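Slippers left all over the floor in a shared studio – is a small raised shelf worth it?

Posted in Home & Storage, 21 August 2018

Flotmont53

We rent the upstairs of a converted workshop in Urnham and everyone changes out of outdoor shoes at the door. It was my idea in February, after the floor was sealed, and I don't want to go back on it. The trouble is what happens to the slippers. There are slides everywhere by the evening, mostly the moulded sort with the thick ribbed sole, and they get kicked under the radiator or end up on the stairs.

I have a low bench by the door, 32 cm deep, and I was thinking of putting a raised shelf on it so there is one level on top and one underneath. What I can't work out is the height. If I go too low you can't get a slipper in underneath without scraping the strap. If I go too high it looks like a bit of a stage and takes over the wall. I also don't know whether to buy one with a metal frame or just screw two blocks under a plank.

Has anyone done this with slides? They don't stack well and they don't hang up either, the holes in the strap are too small for a hook. I tried.

Jurnitz

Measure the tallest slipper at the top of the strap, standing flat, and add a good hand's width. Slides are taller at the strap than people expect, and you need room for your fingers as well. The mistake I made the first time was measuring the sole.

I would go for the metal frame. Wooden blocks take up space at both ends underneath, and with a bench your size that is probably one slipper's width gone. A thin square tube frame hardly takes up anything. Get one with a foot bar along the bottom on each side if you can, as it spreads the weight and doesn't dent soft wood the way four separate feet do. Put felt under the bars anyway.

Top level for pairs people wear every day, lower level for guests. Pairs go side by side with the soles down. Don't let anyone lean them up against the wall, they slide off whenever the door bangs.

You don't need to fix the frame down unless you have small children in. Mine has been loose on the bench for 2 years and it only moves when I wipe under it.

Carbone_ltd_returns

just get a basket. 10 quid from the market. done

pinewood_and_tea

A basket is fine for one household but in a shared place you'll be digging for the left one every morning, and the pale ones pick up marks from the dark ones. I'd agree with the shelf.

Two things to add to what Jurnitz wrote. First, wood. If the bench is light wood, try to match the board to it, otherwise every scuff shows on one and not on the other and it looks shabby quickly. A board with a plain oil finish can be sanded and done again. A varnished one is easier to wipe but once it chips you are stuck with it.

Second, colour. We gave each person their own colour of slide, all the same make so the soles are the same height, and the arguments stopped. It also makes it obvious which ones have been left out. Ours are pink on the shelf and dark green down below, and the shelf is the same light wood with a black frame. The dark ones show less dirt, so they are the ones we lend to visitors.

Wipe the grooves in the soles with an old toothbrush now and then. They hold grit, and the grit is what scratches the board.

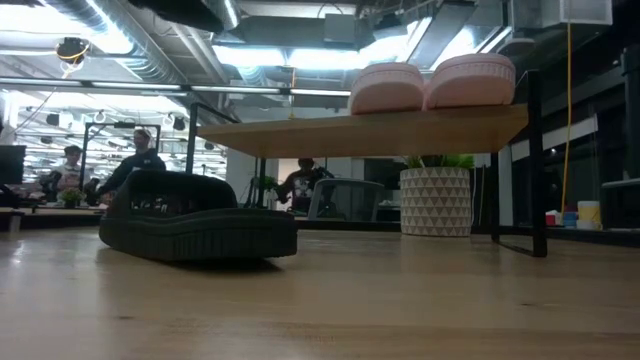 Jurnitz

Agree on the grit. I'd still put a strip of thin cork on the upper board, cut a little short of the front edge so it doesn't curl up. It comes off for washing and you can replace it when it goes flat.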